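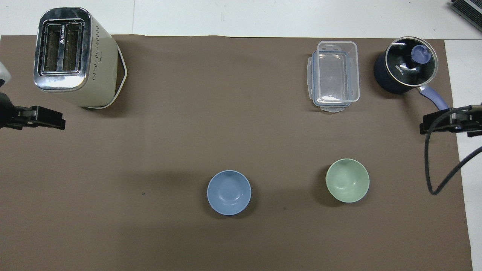 작은 주방에서 아침 식사 도구를 어떻게 두면 좋은지 여쭙고 싶습니다. 저는 한국에 와서 산 지 2년이 되었고, 한국어가 조금 어색해도 이해해 주시면 감사하겠습니다. 우리 집에는 싱크대 옆 자리가 아주 좁아서, 하얀 테이블 위에 갈색 매트를 깔고 거기서 아침을 준비합니다. 매트 위에 크림색 토스터, 뚜껑을 잠그는 투명한 보관 용기, 유리 뚜껑이 있는 남색 작은 냄비, 그리고 작은 그릇 두 개를 같이 놓으면 벌써 어디에 빵을 놓아야 할지 모르겠습니다. 토스터는 빵을 넣는 구멍이 두 개 있는 보통 모양이고, 하얀 전선이 옆으로 나와서 매트 쪽으로 둥글게 내려옵니다. 이 전선이 저에게 제일 큰 고민입니다. 냄비를 옮길 때 손잡이가 전선에 걸린 적이 있습니다.

제가 알고 싶은 것은 다음과 같습니다. 먼저, 토스터를 매트 위에 두는 것이 괜찮습니까, 아니면 매트 밖에 두어야 합니까? 그리고 냄비를 토스터와 같은 테이블에 두어도 되는지, 된다면 얼마나 떨어지게 두어야 하는지도 궁금합니다. 냄비에는 주로 수프를 데웁니다. 가스레인지에서 데운 다음에 테이블로 가져와서 그릇에 나눕니다. 남은 수프는 식힌 후에 투명한 용기에 넣습니다. 매트는 Fomitz라는 가게에서 샀는데, 설명서가 없어서 열에 얼마나 강한지 모릅니다. 가게에 메일을 보냈지만 아직 답장을 받지 못했습니다.

선반을 새로 사는 방법도 생각했습니다. 그러나 저는 월세로 살고 있어서 벽에 구멍을 뚫을 수 없습니다. 테이블도 바꾸고 싶지 않습니다. 지금 가진 물건만 가지고 순서를 잘 정하면 해결이 될 것 같은데, 경험이 많으신 분들의 의견을 부탁드립니다.

Janaína Bastos
2021년 5월 29일

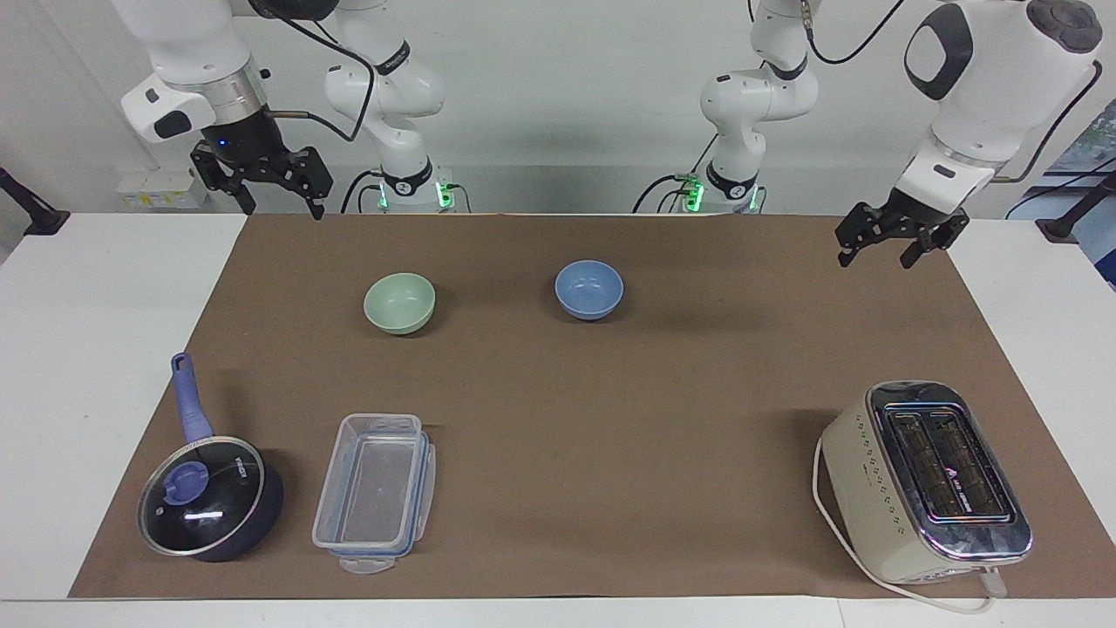
한 가지를 더 적겠습니다. 저는 오른손잡이이고, 콘센트는 테이블 뒤쪽 벽의 왼편에 여러 개가 한 줄로 있습니다. 멀티탭은 바닥에 있는데 발에 자주 걸려서 되도록 쓰지 않으려고 합니다. 아침에 준비하는 시간은 최대 17분입니다. 그 후에는 버스를 타러 나가야 합니다. 그래서 매일 물건을 꺼냈다가 다시 넣는 방법은 저에게 조금 어렵습니다.

Leanne Mottram

안녕하세요. 저도 외국에서 온 사람이고 비슷한 크기의 주방을 씁니다. 제가 해 본 방법을 말씀드리겠습니다.

우선 토스터는 콘센트와 가까운 왼쪽 뒤에 두십시오. 전선이 남으면 토스터 뒤에서 느슨하게 모아서 끈으로 한 번 묶으면 됩니다. 너무 꽉 감으면 전선이 상할 수 있으니 주의하십시오. 저는 Arkano에서 나온 천으로 된 끈을 쓰는데, 빵 봉지를 묶는 끈으로 해도 결과는 같습니다. 다만 철사가 들어 있는 것은 쓰지 마시기 바랍니다.

매트에 대해서는, 재질을 모르면 토스터를 올리지 않는 편이 안전합니다. 토스터는 바닥보다 위쪽이 더 뜨겁지만, 빵가루 받침을 오래 청소하지 않으면 아래도 뜨거워집니다. 매트를 오른쪽으로 옮겨서 왼쪽에 테이블이 그대로 나오는 자리를 만드십시오. 저희 집에서는 21센티미터 정도만 비웠는데 토스터가 잘 들어갔습니다. 댁의 토스터는 크기가 다를 수 있으니 먼저 재어 보십시오.

냄비는 토스터의 반대편이 좋습니다. 오른손잡이라고 하셨으니 오른쪽 앞에 두고, 손잡이는 테이블 안쪽으로 향하게 하십시오. 손잡이가 밖으로 나와 있으면 지나갈 때 옷에 걸립니다. 저는 3월에 그렇게 해서 렌틸콩 수프를 전부 바닥에 쏟았습니다. 청소하는 데 오전이 다 지나갔습니다. 가스레인지에서 바로 가져온 냄비 밑에는 꼭 냄비 받침을 놓으십시오. 매트만 믿으시면 안 됩니다.

그릇 두 개는 뒤쪽 가운데에 나란히 두면 손이 편합니다. 겹쳐 두면 자리는 줄어들지만, 바쁜 아침에는 꺼내는 동작이 하나 더 생깁니다. 저는 전날 저녁에 그릇을 놓고 깨끗한 행주로 덮어 둡니다. 투명 용기는 아침에는 필요가 없으니 빵을 담아 두는 통으로 쓰시면 어떨까요. 하룻밤 정도는 빵이 마르지 않습니다. 수프를 넣을 때는 물론 먼저 씻어야 합니다.

한 가지 더, 용기에 수프를 넣을 때는 충분히 식었는지 확인하십시오. 용기 바닥에 내열 온도가 적혀 있는 경우가 많습니다. 적혀 있지 않으면 뜨거운 음식은 넣지 않는 것을 권합니다. 그리고 식힌다고 테이블에 오래 두면 상하기 쉬우니, 넓은 그릇에 나누어서 빨리 식힌 다음 냉장고에 넣으십시오.

Abbasi

그냥 토스터를 냉장고 위에 두세요. 저는 그렇게 합니다. 자리가 많이 남아요.

Leanne Mottram

Abbasi 님의 방법은 냉장고 종류에 따라 다릅니다. 냉장고 설명서에 열이 나는 물건을 위에 놓지 말라고 적혀 있는 것이 있으니 먼저 읽어 보시는 것이 좋겠습니다. 그리고 키가 작은 사람에게는 뜨거운 빵을 꺼내기가 위험합니다.

Janaína Bastos

자세한 답변을 주셔서 정말 감사합니다. 오늘 저녁에 매트를 오른쪽으로 옮겨 보았습니다. 왼쪽에 토스터 자리가 생겼고, 전선은 뒤에서 묶었습니다. 냄비 받침은 없어서 내일 사려고 합니다. 나무로 된 것과 실리콘으로 된 것 중에 무엇이 더 좋은지 혹시 아시면 알려 주십시오. 냉장고는 저에게 너무 높아서 그 위에는 둘 수 없을 것 같습니다. 그래도 의견을 주셔서 고맙습니다.

Clirkach

받침은 실리콘이 씻기 쉽습니다. 나무는 보기 좋지만 젖은 채로 두면 얼룩이 생깁니다. 저는 지름 13센티미터짜리를 쓰는데 작은 냄비에는 충분합니다. 그리고 토스터를 쓰지 않을 때는 플러그를 빼 두세요. 빵가루 받침은 완전히 식은 다음에 빼서 털면 됩니다. 토스터를 거꾸로 들고 흔드는 분도 계신데, 안쪽에 가루가 더 끼는 경우가 있어서 저는 하지 않습니다.

문의하기 | 이용 약관 | © 2021 생활 도움 게시판 | 맨 위로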